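Cucumber Questions, Answered

I teach a little Friday cooking class in Nundville, and I swear half the messages I get afterward are about cucumbers. Not the roast, not the bread I was so proud of. Cucumbers! So I've put the ones I hear most in one place, and I'll add to it when new ones come in.

Do I have to peel them?

Nope. I leave the skin on the long, thin-skinned kind that comes shrink-wrapped, and on the little snacking ones too. The fat waxy ones from the regular bin are another story, and I usually peel those, or at least run the peeler down in stripes so you get some green and some pale. It looks fancy and takes ten seconds. If you bite a piece and the skin makes you chew for a while, peel the rest.

How thick should I slice?

Depends what you're making. For sandwiches I go as thin as I can manage without a mandoline. For dipping you want something that can stand up to hummus, so a good quarter inch. For quick pickles I land somewhere in the middle. I used to own a mandoline and I gave it to my sister after one too many close calls, so everything on this page is knife work.

My slices come out like wedges, thick on one side. What am I doing wrong?

Your knife is leaning. Mine leans to the left when I'm in a hurry. Slow down, look straight down over the blade, and keep your knuckles against the flat side as you go. A cucumber also likes to roll away from you, so shave a thin strip off one side and set it down on that flat spot. It helps a ton. And sharpen the knife! A dull one slides off the skin and goes wherever it wants.

What kind of board do you use?

A light one that's easy to rinse, nothing expensive. I like a handle cutout because I can hang the board up by the sink and it dries on both sides. I keep a separate board for onions and garlic, and I will die on that hill. Cucumber picks up everything. You haven't lived until you've served garlic-flavored cucumber with a fruit plate (that was at my own birthday, so at least I was only embarrassed in front of family).

If your board skates around on a slick table, put a damp paper towel under it. Do that before you pick up the knife, please.

Why do you always set out bowls before you start?

Habit, mostly. I like 2 of them – one for the slices that are going to the table and one for ends, seeds and anything I'm going to snack on while I work. With the bowls out, the board stays clear and I'm not chasing rounds across the counter with the back of my knife.

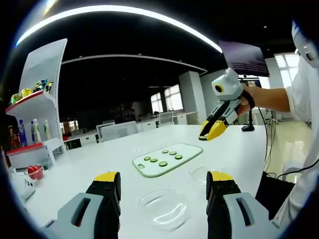

Shallow bowls suit me better than deep ones for cucumber. In a deep bowl the bottom layer gets squashed and sits in its own juice, and by the time people dig down there it's sad. In a shallow one you can spread the rounds out and they stay nice for longer. Glass is my favorite, partly because it doesn't hang on to smells and partly because I just like how green looks through it. My everyday set is the Hevby ones and they've survived my dishwasher and my nephew.

Do I need to salt them?

For a salad with a creamy dressing, yes, I would. Toss the slices with a half teaspoon of salt, leave them in a colander for twenty minutes or so, and pat them dry. You'll be amazed how much water comes out. For a snack plate, skip it, or put a pinch on right before you serve. Salt them early and leave them on the plate and you'll have a puddle.

How do you keep them crisp if you cut them ahead?

Lay them on a dry paper towel in a container with a lid, another towel on top, then into the fridge. I'm happy with them the next day. The day after that they're going in a smoothie. Whole cucumbers I keep toward the front of the fridge, where it's a bit warmer, because the back of mine gets so cold they turn glassy and soft.

Mine tastes bitter. Can I save it?

Sometimes. The bitterness tends to hang out near the stem end and just under the skin, so cut off an inch at that end, peel it, and taste again. If the middle's still bitter I let it go to the compost. Life's short and cucumbers are cheap.

What's your quick pickle?

Okay, this one I could make in my sleep. Slice 500 grams of cucumber and put it in a clean jar or a bowl. Stir together a cup of rice vinegar, a half cup of water, two tablespoons of sugar and two teaspoons of salt until it all dissolves, then pour it over. Throw in a few peppercorns and some dill if you've got it. Refrigerate for an hour and start eating. They're best in the first 5 days, and this is a fridge pickle only, so please don't put it up on a pantry shelf!

How do I arrange them so it looks like I tried?

Overlap them. That's pretty much my whole secret. Loose rows are fine too, especially if you're topping each one with something (cream cheese and a little smoked salmon, or a dab of feta and mint). If you're topping them, blot each round first or everything slides off the minute somebody picks it up. And leave a little room between them so people's fingers can get in there.

Can kids help?

Please let them. Mine started with moving slices from the board to the bowl and eating every third one. After that came a butter knife and a peeled, seeded half, which is soft enough to get through. They're so proud of those crooked little pieces, and crooked pieces taste the same in a salad.

Comments

Karla Cortés
The flat spot trick!! I've been slicing cucumbers for thirty years and chasing them around the counter the whole time. Made the pickles last night with half the sugar and they were still plenty sweet for us.

Tariq Bhutto
Do you scoop the seeds out for the creamy salad or leave them in? My dad always scooped and I never knew if it mattered.

Reply from the author
I scoop if they're big and watery, Tariq, and leave them if it's the thin-skinned kind. A teaspoon does the job. Your dad was on to something!

Karla Cortés
Also seconding the separate onion board. Mine has a big O on it in marker and people still use it for melon.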